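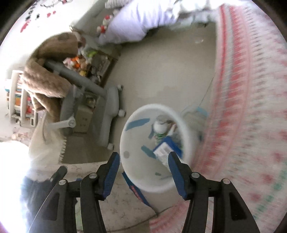 I clean houses for Drakel in Brindport. Since June, part of my shift is doing the job with a hand gripper so a robot can learn it. A few people asked what that changes at work, so here is a thread.

The task this month is bedroom wastebaskets. Packaging, small bottles, scraps of paper, whatever has landed next to the basket and whatever is in it. Kids' rooms, guest rooms, rooms with a desk chair parked in the way.

A normal shift was 6 rooms. A recording shift is 3, because every pickup is done slowly and some get done twice. The pay is hourly so that part is fine. The first week it felt like being new again.

You find out how much you do without looking. I used to reach down, grab the lot and tie the bag in one go. With two jaws you take one thing at a time and you have to decide which end of it to hold.

Boxes and cartons are easy. Small bottles roll. Torn paper stuck to the inside of a basket is the worst of it, and I still finish those by hand once the recording is stopped.

Bedding is the other problem. If a quilt hangs against the basket you have to come in from the open side or you pinch the quilt. I told the people at Zirnwood, who do the software, and they added it to the instructions. That was the first time anything I said about cleaning got written down anywhere.

What changed on the crew: there are 5 of us on recording and the rest do regular rounds. The regular rounds got heavier. Management says that evens out later. Deok-su Son, our shift lead, has asked for that in writing and we don't have it yet.

Wrists. Squeezing a trigger for hours is different from wiping and lifting. We asked for a cap and got one — 24 recordings, then you switch to something else. Biswas, the firm that sent us the grippers, also sent a lighter strap, and I use it.

Clients have to sign before we record in their home. Some say no and we clean the usual way. I'd like the form to say plainly who watches the recordings. The current one says "partners."

Do I think it takes my job? The robot I saw at the depot got a carton out of a basket and then stopped at the edge of a rug until someone moved it. I don't know what it will do next year. I know that bathrooms and stairs aren't on the list so far.

The next task is laundry on the floor. Training for that starts at 3 and I still have a room to finish, so I'll answer replies tonight.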